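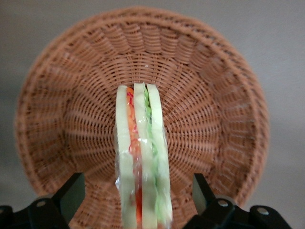 1 min read

Skidgate Records will reissue Voyle's second album, Brunora, in December as a two-disc set. The remaster was cut from the original half-inch stereo tapes, last used for the 2000 CD edition.

Transfers were handled by Mutua Muriithi at Clarkeo, the mastering room that has worked on the label's catalog reissues to date. The tapes were baked before playback and captured at 24-bit/96 kHz. Muriithi corrected a small speed error on side two – the earlier CD ran slightly sharp from the third track on – and left the original fades alone. No noise reduction was applied apart from manual removal of clicks at two edit points.

Disc one holds the album in its original running order, at 44 minutes. Disc two adds both sides of the non-album single, four studio demos and a live radio session taken from the broadcaster's own reel. The session has circulated among collectors as an off-air cassette copy, with the last song missing; the reel has it complete. Total running time for the set is 2 hours.

A vinyl edition of the album alone follows in the new year, cut at 33 rpm from the same transfers. It restores the gatefold sleeve and the printed lyric insert, both dropped from later pressings.

The CD booklet runs to 76 pages and includes session dates, tape box scans and full musician credits. Orders placed through the Skidgate site ship first. Downloads will be offered in 16-bit and 24-bit versions.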